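Wanted: people who can make a bed while holding something awkward

Gemell is looking for home demonstrators, paid by the session, to teach robots how to do housework. The robots do not come to your house. You get the hands, and the rest of the robot stays in Ernden, where it can only knock over our things.

Posted Jun 29, 2024. Open until we have enough people.

What the job is

You hold a gripper in each hand and do ordinary chores with them. Straighten a cover. Move a pillow. Put a shirt on a pile, take the shirt off the pile, put the shirt back. Each gripper records what it sees and how your hand moved, and the recordings go to our training group, who use them to show an arm on a bench what a competent adult looks like. You are the competent adult. Please don't let this go to your head, as the arm will copy your bad habits too, and we have one at the moment that pats every towel twice before letting go of it. We know exactly which demonstrator it got that from. He is a lovely man and he is still on the team.

The project is called Zestora. It covers bedrooms and laundry for now. Kitchens start in November, once we have agreed among ourselves on what counts as a clean plate.

A session is 60 minutes of recording, with as many breaks as you like. It pays $60, plus the return postage on the kit. The first session is training and is paid the same as the rest, even if you spend most of it dropping socks.

What a session looks like

The night before, you get a task card. A typical one says: bed, flat layer, smooth and square to the wall, then pillow to the foot of the bed and back. You do that, reset the room, and do it again from a slightly different start. Then again. People who enjoy jigsaws tend to like it. People who enjoy finishing jigsaws sometimes don't, since you will be undoing your own work all afternoon.

Between takes, hold both grippers still with the fingers open until you hear the tone. That stillness is how we find the start of each take. Without it somebody has to go through your recording by eye, and that somebody is me.

We'd like your home the way it is. If there is a fan on the bed or clothes down the side of it, that's fine with us. A robot trained in show homes is very good at show homes. Do put away mail, family photos, bank cards and anything with your address on it, and keep other people out of the room unless they have signed the form too. Cats can't sign the form. Cats get into the recordings anyway, and we cut those takes and pay you for them.

Who we want

You should be over 18 and able to stand, bend and lift a couple of light objects for a few minutes at a time. You need a bed, a door that closes, decent daylight or a decent lamp, and internet that can cope with a large upload overnight. We don't care about degrees. We have hired two engineers as demonstrators and both of them tried to improve the task card.

Patience counts for a lot. So does being a bit boring with your hands. The natural urge, with a thing that has only two fingers, is to get clever: to flick the cover, or pin it with an elbow, or use your chin. The arm has no elbow where you have an elbow. It certainly has no chin. If you can't do a job with the two grippers, stop, say so out loud, and move on to the next take. A failed take with a clear "nope" at the end of it is worth more to us than a good one with a secret knee in it.

Left-handed people are very welcome. We are short of you.

Not for you if

You want to meet a robot. Home demonstrators mostly don't. We do have a smaller group working by remote control here in Ernden, driving the arm from a chair across the room with a pair of handles, and there are openings there from time to time, but it calls for commuting and a strong stomach for watching something take four minutes to pick up a sock. Mention it in your application if you're curious. The remote system is called Picard, and yes, we have heard the jokes. They were made in the first week.

Bamboo mats, quilts and other bedding

We have plenty of takes on plain fitted sheets. The shelf is close to bare when it comes to anything stiff, slatted, quilted, slippery or otherwise annoying, and we pay a bonus of $10 a session for it. Bamboo and reed mats are top of the list. They don't fold like cloth, they don't crumple when you get them wrong, and a gripper that has only ever met cotton has no idea what to do about it. If you sleep on one in the summer, tell us in the first line and you'll probably hear back by dinnertime.

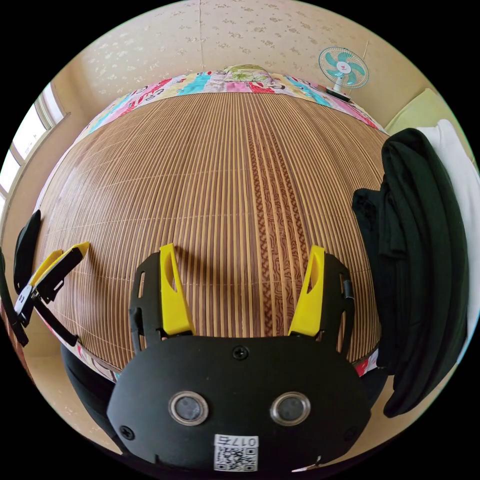 Jamshid Rostami

I run the home sessions, so I'm the person who will read your application and later ask you to do the pillow again. On a mat, start with the fingers wide apart and come in slowly. You want the rim of the mat between the two yellow pads and none of the cover underneath it, and this is harder than it sounds when the cover sticks out along the side. Keep your other gripper up and in the open even if it has nothing to do. Don't peel the label off the front plate, please. The number on it tells us which kit you have, and I have already spent one long evening working out who had which by looking at people's wallpaper.

How to apply

Send a short note through the contact form on the Gemell site with "Zestora home sessions" as the subject. Tell us what your bed is like, which hand you write with, and one chore you are oddly good at. No résumé, no cover letter, no video of you folding things, though we do get those.

If it looks like a fit, I'll call you for ten minutes and then mail out a kit: two grippers, charger, cables, task cards and a consent form in large print. Read the form before you record anything. It says what we keep, who can see it, and how to have it deleted, and you can change your mind after a session and still be paid for it.

Kits go out within the week. Sign for the box yourself if you can. The last one that went to a neighbor came back with a very thorough recording of his garage.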